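Cardboard boxes for bench odds and ends, or buy bins?
Workshop and Storage board -- 28 November 2025

otholm_bench
I'm clearing off my worktable before winter and need to decide how to sort the small stuff. Right now it's foam blocks, short pieces of tubing, a few screwdrivers and a lot of things I can't name. I have a stack of cardboard boxes left over from moving. My question is whether to cut the flaps off and use those or spend the money on plastic bins. The Drarnik ones look fine but I'd need a lot of them.

gridline62
Use the boxes. You already own them. Put a strip of packing tape across the front and write on the tape, then peel it off when the contents change.

mrs_plover
I did cardboard for two years in a garage and I would not do it again. The bottoms sag and silverfish get in. Buy bins once and be done.

otholm_bench
It's an indoor room, heated. No silverfish so far.

gridline62
Then the sagging is the only problem, and that depends on what you put in it. Foam weighs nothing.

hexnut_36
I'd ask a different question. Why does it all need to be in a box? Screwdrivers should hang up. If you throw a screwdriver in a deep box with tubing and blocks you will dig for it every time. I put up a Hyun rail in July and have not lost one since.

mrs_plover
Agree on the screwdrivers. Disagree that cardboard is fine for anything else.

tealmat
I keep one open box on the mat while I'm working and everything loose goes in it at the end of the day. It gets sorted later, or it doesn't. Flaps are the main thing. If they stand up they catch your sleeve and you stop using the box. Long tubing is the one item that never sits right -- it wants to spring back out, so I'd give that its own spot.

Box on the mat, small blocks still out:

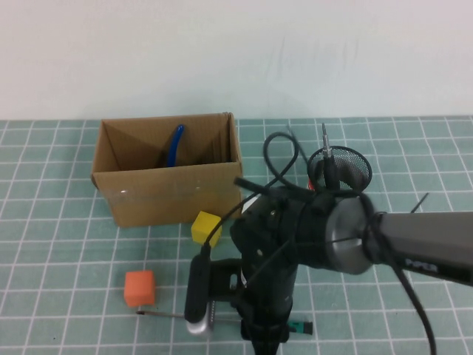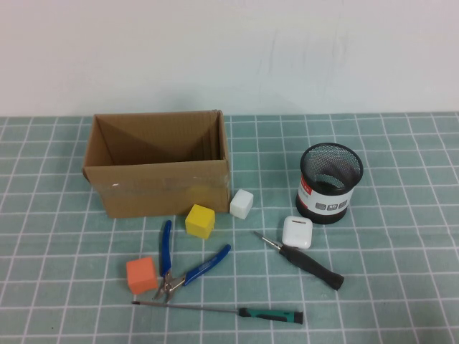 The other thing I'd say is don't go deep. A shallow box you can see into from your chair beats a tall one. I cut mine down with a utility knife and a straightedge, and it takes a couple of minutes. Do the cutting on the mat and not on the table, I have the scar in my old table to prove it.

hexnut_36
I still say a screwdriver left lying on the bench is a screwdriver on the floor by night.

tealmat
Mine has a fat handle and doesn't roll much. But sure, hang it up if you have the wall for it. I don't want holes in mine.

otholm_bench
Did you do anything to the bottom of the box, or is it just the tape it came with?

tealmat
Tape it again on the inside, both directions. One roll will do more boxes than you have.

mrs_plover
Dorkilham had plain bins on the clearance shelf when I was there. If you priced 100 of them it would be silly, but you need maybe six. I don't see why people go to this trouble to save on six bins.

gridline62
It's a strip of tape. It isn't trouble.

otholm_bench
OK. I'm going to cut down two boxes for the foam and the tubing and get a rail for the screwdrivers. If the boxes sag I'll come back and say mrs_plover was right.

hexnut_36
Measure your longest screwdriver before you pick where the rail goes. I had to move mine up.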